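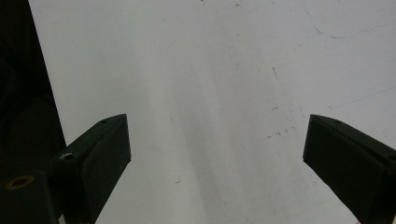

Skirnstead Centre
Work surfaces and tables: monthly inspection checklist
Room 11, first floor
Month: March
Inspected by: Elfriede Böttcher
Countersigned by: Margus Mets

Each item is to be marked Satisfactory, Action required or Not applicable. A comment must be entered against any item marked Action required. Completed sheets are to be returned to the premises office by noon on Monday.

Section A. Surface condition

A1. Surface clean and free from residue
Satisfactory.

A2. Surface free from chips, cracks and raised edges
Action required.
Comment: Small chip on the underside of the rear edge, asset no. 273. Not sharp to the touch at present. To be filled and rubbed down before the next inspection.

A3. Pale finish free from staining or yellowing
Satisfactory.
Comment: Previous sheet recorded a tea stain near the window end. Treated by S. Acharya; no trace found.

A4. Surface free from glare at seated height
Satisfactory.
Comment: Checked with blinds open and closed. Matt finish to be retained if the top is ever replaced — gloss tops are not accepted in this room.

Section B. Stability and fixings

B1. Table stands level and does not rock
Satisfactory.

B2. Leg bolts tight
Action required.
Comment: One bolt turned by hand, asset no. 129. Tightened during the visit. Recheck in one week, as the same bolt was reported in January.

B3. Feet and floor protectors present
Satisfactory.

B4. Load label fixed and legible
Action required.
Comment: Label lifting at one corner, asset no. 356. Replacement requested from stores.

Section C. Surroundings

C1. Clear passage on all sides in use
Satisfactory.

C2. Cables routed away from feet and chair legs
Satisfactory.
Comment: Cable cover by the door has moved slightly towards the wall. Pushed back into place.

C3. Cleaning materials stored in the locked cupboard
Satisfactory.

C4. Cleaning product in use is on the approved list
Action required.
Comment: An unlabelled spray bottle was found on the cupboard shelf and has been removed. Only Caltesance neutral cleaner is approved for these tops. Decanted liquids must carry a label, without exception.

Actions carried forward
A2: H. Šimkus, before the April inspection.
B2: E. Böttcher, one week.
B4: Stores, on receipt of label.
C4: M. Mets to remind all room users in writing.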